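27 Aug 2020

Spent the whole day on the Dumis again, and my eyes are shot, but what a good day! 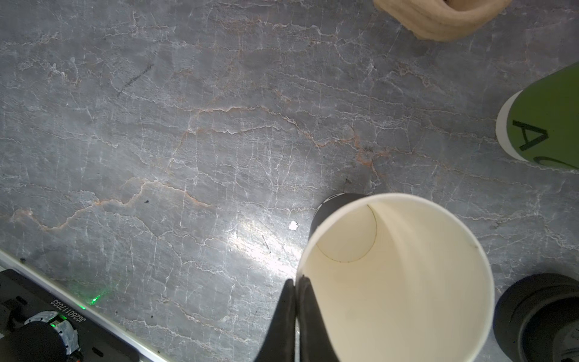

*Paper cup on the marble counter.*

So. The Dumis. I've been going back and forth on her tonnage since February, when Huguette Rolland sent me her copies of the harbor books, and I think I finally have it. The register gives 466 tons. The newspaper notice of her launch gives 255, and for months I had myself convinced there were two ships with the same name (there very nearly always are, with these little barks). But Huguette had tucked a page from the builder's account in the back of the second folder, and there it is in brown ink, she was cut in half and lengthened four years after launch. One ship! I got up and walked around the kitchen a couple of times.

Then I wrote to Dorian Chauvin, and he wrote back inside the hour with three objections, bless him. He thinks a lengthening alone couldn't add that much and they must have changed how they measured her too. He's probably right. He also wants to know why she drops out of the lists for a year and a half right afterward, and I don't have anything to tell him yet. Laid up for want of money is my guess. The owner was a man called Grasar who seems to have owed something to everybody on the waterfront, including the sailmaker, the chandler and his own brother-in-law.

After lunch I moved on to the crew lists. A mate named Yau signed on for 2 voyages and then turns up as master of the Dremik, which was a far bigger vessel, 1,661 tons and iron. Quite a jump for a man that young. I'd love to know who put in a word for him. His handwriting is gorgeous, by the way — all the other signatures on the page look like somebody stepped on a spider.

Still can't find the wreck report. The last entry I have is her clearing port with a load of timber and salt fish, and after that it's only the owner's letter complaining about the insurance. He goes on for more than 2 pages and never once says where she went down, or if she did. I want to shake him.

Tomorrow: answer Dorian properly, ask Huguette if there's a third folder, and fix the tonnage in chapter five before I forget which number goes where. Also the footnotes in that chapter are a mess, I've got two number elevens.

Too hot to sleep. Might read over the Grasar letter one more time.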